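Informe de seguimiento para la Fundación Zorel
Proyecto: Reducción del desperdicio en comedores colectivos de Drorport
Responsable: Irena Sikora
Viernes 21 de septiembre

1. Estado general

El proyecto va con retraso y prefiero empezar por ahí. El calendario aprobado en enero preveía que a estas alturas tuviéramos cerrada la medición de base en los comedores participantes y en marcha la fase de cambios. La medición está cerrada en dos de ellos. En el tercero, el del centro administrativo, hubo que repetir las pesadas porque la cocina mezclaba en el mismo cubo los restos de preparación y lo que volvía de sala, y con eso no se puede saber qué deja la gente y qué tira la cocina.

La empresa concesionaria, Wróbel, ha colaborado correctamente. También ha difundido entre sus clientes una nota en la que habla de «resultados alentadores». No sabemos de dónde salen. Pedimos por escrito que no se citen resultados del proyecto antes de que existan, y la nota se retiró.

2. Lo que se ha medido hasta ahora

Se han registrado 2.000 servicios de mediodía entre los dos comedores con datos válidos. Para cada turno se anotan los menús servidos, el peso de lo que vuelve en los platos y el peso de lo que queda en las bandejas de la línea. Lo segundo es bastante mayor que lo primero. La propuesta inicial, que yo misma firmé, partía de la idea contraria: que el problema estaba en el comensal y que bastaba con empujarle un poco.

De ese supuesto salió la compra de vajilla. La partida cubría 200 platos del modelo Malau, elegido porque el proveedor aseguraba que un borde marcado ayuda a calcular mejor la ración. He buscado el respaldo de esa afirmación. El proveedor nos envió un folleto, y el folleto remitía a otro folleto.

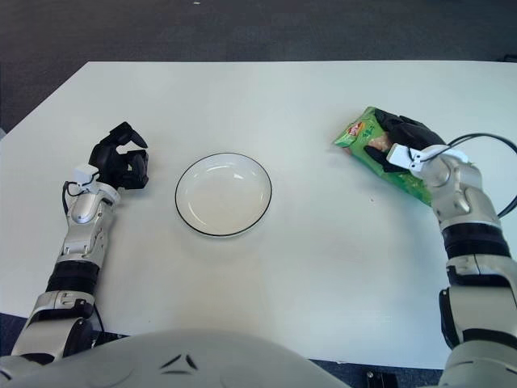
Plato blanco con filete negro.

Los platos son buenos y el personal de lavado está contento con ellos. Nada de eso guarda relación con el desperdicio. En el comedor donde ya se usan, el peso de lo devuelto se mueve igual que antes: sube los días de pescado, baja los de pasta y se dispara cuando la verdura sale hervida sin más. Si hay un efecto de la vajilla, es más pequeño que la diferencia entre un martes y otro, y con el tiempo que llevamos de medición no me atrevo a afirmar que exista.

3. Encuesta a comensales

Recibimos 333 cuestionarios cumplimentados. La pregunta principal era por qué se deja comida en el plato, y la respuesta más repetida fue que la ración era demasiado grande. La segunda fue que la comida estaba tibia.

Conviene leer lo primero con cautela. La pregunta ofrecía la ración como primera opción de la lista, un error de diseño que corregiremos, y además es la respuesta más cómoda para quien no quiere criticar a la cocinera que tiene delante. Las observaciones escritas a mano dicen otras cosas. Aparecen el turno de las tres, la cola, el arroz pasado y un señor que reclama croquetas con una constancia admirable. No hemos encontrado forma de codificar lo de las croquetas.

Wróbel propone reducir la ración estándar a la vista de la encuesta. Me opongo mientras no se compruebe qué parte de lo devuelto corresponde al segundo plato y cuál a la guarnición. Reducirlo todo por igual ahorra dinero a la concesionaria desde el primer día y puede no ahorrar ni un kilo de basura.

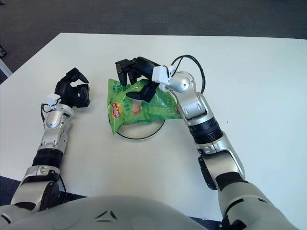
La formación del personal de línea se ha impartido en dos sesiones, con asistencia desigual. El contenido era sencillo: servir menos cantidad de entrada, ofrecer repetición y reponer bandejas pequeñas en la última media hora. Parte del problema fue el lugar. Se pensó en hacer prácticas de servicio con comida real, y eso pide un suelo que se pueda fregar; en aquella sala se puede explicar cómo se coloca un plato, pero no cómo se vacía una olla de lentejas en hora punta. Las prácticas pasan por tanto a la cocina, fuera de turno, y habrá que pagar esas horas.

Quienes asistieron hicieron preguntas mejores que las nuestras. Una ayudante quiso saber quién responde si a las tres menos diez se acaba el segundo y llegan quince personas. Hoy responde ella, y por eso repone de más. Mientras el contrato penalice quedarse sin un plato de la carta y no diga nada de lo que se tira, todo el mundo seguirá cocinando de sobra, con curso o sin él.

4. Vajilla: propuesta de no ampliar

La memoria inicial contemplaba extender la vajilla nueva a los tres comedores en la segunda mitad del proyecto. Recomiendo no hacerlo.
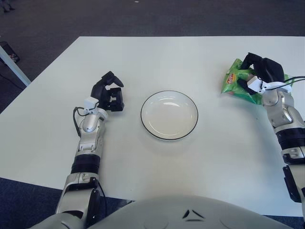
Plato de borde fino oscuro, sobre mesa blanca.

El dinero se aprovecharía mejor en básculas para la zona de devolución. La que tenemos en préstamo hay que devolverla, y una equivalente cuesta aproximadamente 200 euros según el presupuesto recibido. Sin básculas propias, las mediciones dependen de que alguien anote a mano un número que ha visto de pasada con el carro en la otra mano. He revisado esas hojas. Hay semanas con demasiados pesos terminados en cero.

Soy consciente de que la vajilla luce más en una memoria anual que una báscula. La Fundación decidirá, pero pediría que no se presente la compra ya hecha como una medida de eficacia demostrada.

5. Previsión de menús

Es la línea que menos interés despertó en la propuesta y la única que, a mi juicio, puede mover las cifras. La cocina del primer comedor planifica con la media del mes anterior. No tiene en cuenta puentes, jornadas de teletrabajo ni reuniones externas, aunque esa información está en el calendario del propio edificio y cualquiera puede consultarla. 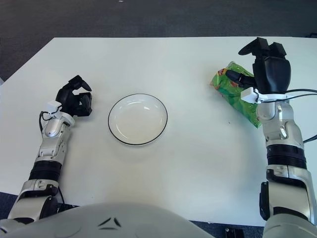 Hemos propuesto que la recepción envíe cada tarde la previsión de asistencia del día siguiente. Es un correo de una línea. Llevamos semanas negociándolo, porque recepción depende de una contrata, la cocina de otra y el calendario de un departamento que considera que los datos de ocupación son reservados. Si se acepta, la prueba durará seis semanas y se comparará con las seis anteriores. No es un diseño impecable: el menú cambia con la temporada y habrá que descontarlo de algún modo que todavía no tenemos resuelto.

6. Riesgos

El principal es que termine el plazo con muchas mediciones y ninguna modificación que evaluar. El segundo, que se nos pida un porcentaje de reducción para la nota de prensa. Hoy no lo hay. Cualquier cifra que se diera con los datos actuales dependería sobre todo de las semanas elegidas para compararla.

Hay además un riesgo menor con el tercer comedor, cuya dirección cambia este otoño. La persona saliente apoyaba el proyecto - al menos contestaba a los correos - y de la entrante no sabemos nada.

7. Lo que se solicita

Autorización para trasladar el remanente de vajilla a básculas y a horas de formación en cocina.

Prórroga de la medición de base en el centro administrativo hasta completar cuatro semanas limpias.

Una carta de la Fundación a la propiedad del edificio sobre el envío de la previsión de asistencia. La nuestra sigue sin respuesta.

Se adjuntan las hojas de pesada del primer comedor, incluidas las que considero dudosas, marcadas al margen.

Irena Sikora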